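Chapter 7
Task Planning and the Motion Layer

In this chapter
7.1 What the planner knows
7.2 Preconditions and effects
7.3 From symbols to poses
7.4 A kitchen task in simulation
7.5 When a step fails
7.6 Replanning
Exercises

Before you start
You should be comfortable with coordinate frames (Chapter 3), inverse kinematics (Chapter 4) and the collision checker built in Chapter 6. The code for this chapter is in the planning folder of the Hasteo package. If you skipped the Chapter 6 project, use the finished version of the checker in the same folder.

Up to this point the programs in this book have been given a goal pose and asked to find a way to reach it. The goal was a position and an orientation, and the program either found a path or reported that it could not. Very few people want a robot arm to be at a pose. They want the bread to be in the oven, or the cup to be on the shelf. Someone has to turn that wish into a list of motions, and in most early robot programs that someone was the programmer, who wrote the list out by hand.

A hand-written list works well when the world is always the same at the start. Move a cup to the wrong side of the counter and the list is no longer valid, even though the task itself has not changed. A task planner builds the list from a description of the starting state, a description of the goal, and a set of actions the robot is able to perform.

7.1 What the planner knows

The planner does not work with images or joint angles. It works with statements that are either true or false. For a small kitchen, the statements might be:

on(bread, board)
closed(oven)
empty(gripper)

Together, the statements that are true at one moment make up the state. The goal is also a set of statements, usually a much shorter one. For the task in this chapter it has two:

in(bread, oven)
closed(oven)

Notice that the goal says nothing about the gripper or the board. The planner may leave them in any condition that suits it. If you care where the arm ends up, you have to say so. Students working with the Flellico exercise set often forget this and are surprised when the arm finishes its plan still holding the door handle.

Each action has preconditions, which must be true before it can be used, and effects, which become true or false afterward. The action pick(bread, board) requires empty(gripper) and on(bread, board). Its effects remove both statements and add holding(bread). The full set for this chapter has 16 action types, though a typical plan uses only a few of them.

The order of actions comes out of the preconditions. To place the bread in the oven the door must be open, and to open the door the gripper must be empty. A planner that picks up the bread first will have to put it down again. A good planner opens the door first. You do not need to tell it to.

The difficulty comes when a symbolic action has to be carried out by a real or simulated arm. The statement on(bread, board) does not say where on the board the bread is, or which way it is turned. A grasp that is fine on paper may put the elbow through a cabinet door. The motion layer has to choose a grasp pose, check that it can be reached, check the path for collisions, and report back if no choice works. We will call each such report a refinement failure. In the Ellstead kitchen model, the default sampler tries 30 grasp poses before it gives up on an action.

Figure 7.1 The Ellstead kitchen during the pick action. The gripper is just above the food item on the round cutting board, and the toaster oven is farther along the counter. At this stage the planner's state still contains on(bread, board), and it will keep that statement until the action reports success. 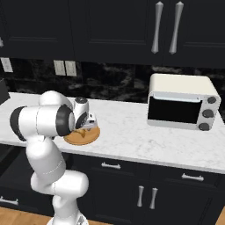
7.2 Preconditions and effects

We begin with the action file. Open actions.txt and find the entry for pick. Every entry in the file has the same four parts: a name, a list of parameters, a list of preconditions and a list of effects. Parameters are written with a question mark in front, as in ?item and ?surface, and the planner replaces them with the names of objects in the scene.

The entry supplied with the package is incomplete on purpose. It lets the arm pick up an item while it is already holding something else. Add the missing precondition, save the file, and run the Cavalcanti planner on the first problem. With the correction in place, the search should visit 48 states before it returns a plan. If your count is higher, check that the effects of pick also remove empty(gripper).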